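ATA DA REUNIÃO ORDINÁRIA DA COMISSÃO DE MATERIAIS DE ACOLHIMENTO
Residência Nillidia

Data: 19 de janeiro de 2024
Local: sala de reuniões do piso 1
Presenças: Direção da Residência, Serviço de Alojamento, Serviço de Aprovisionamento, Serviço de Lavandaria e Limpeza, representação dos residentes
Ausências: Serviço de Manutenção (justificada)

Verificada a existência de quórum, foi aberta a sessão e lida a ordem de trabalhos, que foi aprovada sem alterações. O ponto relativo às roupas de cama, proposto pelo Serviço de Lavandaria e Limpeza, ficou inscrito em último lugar.

1. Aprovação da ata anterior

A ata da reunião anterior foi aprovada por unanimidade, com uma correção no ponto relativo às chaves de reserva: onde se lia «piso 2» passa a ler-se «piso 3».

2. Artigos de higiene para os quartos

O Serviço de Aprovisionamento informou que a encomenda feita à Memach foi entregue completa no que respeita às escovas de dentes e às pastas dentífricas. Das lâminas de barbear falta uma caixa, já reclamada por escrito. O fornecedor comprometeu-se a regularizar a situação até ao final do mês, sem custos de transporte para a Residência.

Foi apreciada a forma de arrumação dos artigos. Até agora, cada quarto recebia um saco fechado, e a representação dos residentes fez notar que parte do conteúdo acabava por ficar sem uso. O Serviço de Alojamento propôs a substituição dos sacos por cestos pequenos, separados por tipo de artigo e colocados na prateleira da casa de banho, de modo que a reposição se limite ao que faltar.

Foram vistos os cestos e os artigos em apreciação: um cesto amarelo de plástico, um preto de rede e um azul perfurado, com escovas de dentes, tubos de pasta dentífrica e lâminas de barbear ainda por distribuir em parte.

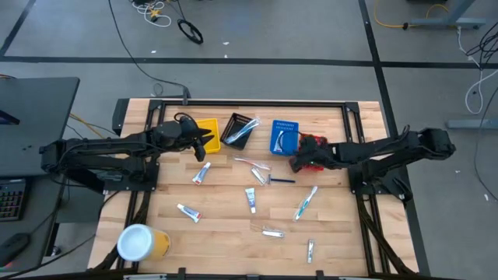 2.1. Deliberações sobre os cestos

a) Adotar os cestos nos quartos do piso 1, a título experimental, até à reunião de fevereiro.
b) Reservar o cesto azul para as escovas de dentes, o amarelo para as pastas dentífricas e o preto para as lâminas de barbear.
c) Manter as lâminas na embalagem até à entrega ao residente. As que se encontrem fora da embalagem não serão distribuídas.
d) Solicitar à Detton uma proposta de preço para cestos das mesmas três cores, com prazo de entrega e condições de devolução.

A representação dos residentes pediu que ficasse registada a sua preferência por cestos perfurados nas casas de banho sem janela. O Serviço de Lavandaria e Limpeza concordou e acrescentou que os cestos devem poder ser lavados juntamente com o restante material de plástico. Quanto aos de rede, fica por esclarecer junto do fornecedor qual o procedimento de limpeza adequado.

As alíneas a), c) e d) foram aprovadas por unanimidade. A alínea b) foi aprovada com uma abstenção, do Serviço de Aprovisionamento, que teria preferido identificar os cestos por etiqueta, independentemente da cor.

3. Armário de reserva

Deu-se conta de que o armário de reserva do piso 1 tem 7 prateleiras, das quais 4 estão atribuídas a artigos de higiene. Decidiu-se libertar mais uma, transferindo os produtos de limpeza para a arrecadação. A folha de registo de saídas passa a ser afixada no interior da porta e é preenchida por quem levantar o material, com indicação do quarto a que se destina.

4. Roupas de cama

A Maddocks apresentou a renovação do contrato por mais 9 meses, nas condições em vigor. O Serviço de Lavandaria e Limpeza assinalou atrasos na recolha de segunda-feira e pediu que a hora limite conste do texto do contrato. A Direção transmitirá o pedido antes da assinatura. O assunto volta à próxima reunião.

5. Outros assuntos

Foi autorizada a compra de 6 tapetes de banho para os quartos do topo do corredor. A questão da iluminação da arrecadação foi adiada, atendendo à ausência do Serviço de Manutenção.

Nada mais havendo a tratar, foi encerrada a sessão, da qual se lavrou a presente ata, que, depois de lida e aprovada, será assinada pela Direção e pelo Serviço de Alojamento, que secretariou.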